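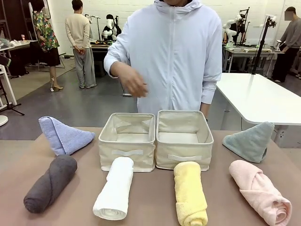
Towel table set for the morning run, both baskets empty.

Drellent cell: return-to-use checklist with comments
Carried out 11/21/21 after the basket drag fault

Items are marked OK, OK WITH NOTE, FIX or OPEN. Comments are mine unless I say otherwise. I've written more than the form has room for, as usual, but this was a really interesting fault and I'd like the next inspector to enjoy it as much as I did (and not repeat it).

What went wrong

The Drellent arm was placing a rolled towel in the left basket when the gripper caught the fabric rim along with the towel. The program opened the fingers, the towel dropped, and the rim stayed hooked on the lower finger pad. The arm then set off on its return move with the basket attached, pulled it across the table and stopped on a force trip just short of the table edge. The operator was reaching in at that moment to straighten the second basket. No injury, no damage beyond a pulled thread, but an arm moving with a load it doesn't know about while a hand is inside the line is a safety matter, and it was logged as one.

The force trip worked beautifully, by the way. The limit for the return move was set at 430 in the controller's own units and the log shows it stopping right there. The trouble is that an empty fabric basket weighs next to nothing, so it can travel a long way before anything reaches that limit.

Section A. Before power

A1. Emergency stop buttons free, undamaged and within reach of the operator's side of the table.
OK. Both pressed and reset. The one nearest the operator had a jacket hung over its post when I arrived. Moved it. Please use the hooks by the door, they are good hooks.

A2. Arm base bolts and table clamps tight.
OK WITH NOTE. Base bolts fine. One table clamp took a quarter turn. Marked with paint pen so we can see if it moves again.

A3. Cables clear of the arm's full reach.
OK.

A4. Finger pads clean, flat and properly seated.
FIX, now done. This was half the story! The lower pad had lifted at its front corner and left a gap just wide enough for a fold of fabric to slip in and stay there. Replaced both pads with new ones from the Sason box. The old pair is in the labelled bag in the drawer. Have a look at the lifted corner if you're passing, it's tiny.

A5. Floor line around the cell unbroken and easy to see.
OK WITH NOTE. Scuffed where the trolley turns. Still readable. Re-tape before the next inspection.

Section B. Table and baskets

B1. Table wiped and free of lint.
OK. Terry towels shed more than you would think, and lint on the pads makes the grip sensor read soft.

B2. Baskets side by side with no gap between them.
OK. A gap lets one basket swing round when the other is nudged.

B3. Rims standing up, corners not folded in.
OPEN. The other half of the story. These are soft fabric baskets and the rims sag a bit where the corners fold in. The place position was taught with brand new baskets whose rims stood straight, and a sagging rim sits closer to the fingers as they open. I've asked for a stiffener to go inside the rim. Guthrie have a strip that might suit and are sending a sample. Until then, the operator squares the rims by hand before each run, with the arm in hold.

B4. Handle straps flat against the front, no loose stitching.
OK. Tugged every strap. All sound. I was expecting a strap to be the culprit, so this was a surprise.

B5. Towels placed clear of the basket walls, rolls and folded triangles both.
OK WITH NOTE. The triangles are lovely to look at and a fair challenge for the vision system, but a tall one that tips over can end up lying against a basket. If one falls, put the arm in hold, stand it up again, then carry on. Please don't reach in and catch it.

Section C. Powered, slow speed

C1. Hold button stops the arm at once and it stays stopped.
OK. Tried at several points in the cycle.

C2. Arm does not restart by itself when hold is released.
OK. Needs the separate start press, as it should.

C3. Gripper opens fully before the arm lifts away.
FIX, now done. The lift used to begin while the fingers were still opening, which saved a sliver of time and gave the rim its chance to hook. The program now waits for the fully open signal and then pauses briefly.

C4. Release check.
New item. After opening, the arm rises a short way straight up and stops. If the wrist sensor feels any pull, the arm holds and the amber lamp comes on. I hooked the rim on the finger pad on purpose and the check caught it on 17 tries running. I was grinning like a child by the end. Such a simple little move, and I wish we'd had it from day one.

C5. Return move force limit.
FIX, now done. Reduced from the old figure. The new value is on the sheet taped inside the controller door. It ran a full set of towels without a false stop.

C6. Presence scanner slows the arm when a person crosses the line.
OPEN. It slows the arm from the front and the left. From the right there is a patch near the corner of the table where an arm at shoulder height gets through unseen. The Urkex scanner needs raising or a second one added. Quote requested. Run at slow speed only until this is closed.

Section D. People

D1. Hands out of the line unless the arm is in hold.
OK WITH NOTE. Everyone I asked knew the rule. Everyone I asked also admitted to the quick reach to tidy something. I've done it myself. The baskets look so harmless! Hold first, every time.

D2. Loose sleeves, cords and hoods.
OK WITH NOTE. Cuffs pushed up or fastened when working across the table. Drawstrings tucked in. The gripper that took hold of a basket rim would be just as happy with a sleeve.

D3. Visitors and people working nearby stay behind the operator's line.
OK. Tell them when a run is about to start, even if they have their backs to you. A clear "arm moving" is plenty.

D4. Near misses written in the book on the same shift.
OK. Top marks here. The drag was written up straight away with a sketch of where the basket ended up, and that sketch saved me a whole afternoon.

Result

Cell may be used at slow speed with an operator present. Full speed not allowed until B3 and C6 are closed.

Still to do
Fit and test rim stiffener (B3)
Close the scanner gap on the right side (C6)
Re-tape floor line at the trolley turn (A5)
Recheck marked table clamp (A2)
Add C4 to the printed form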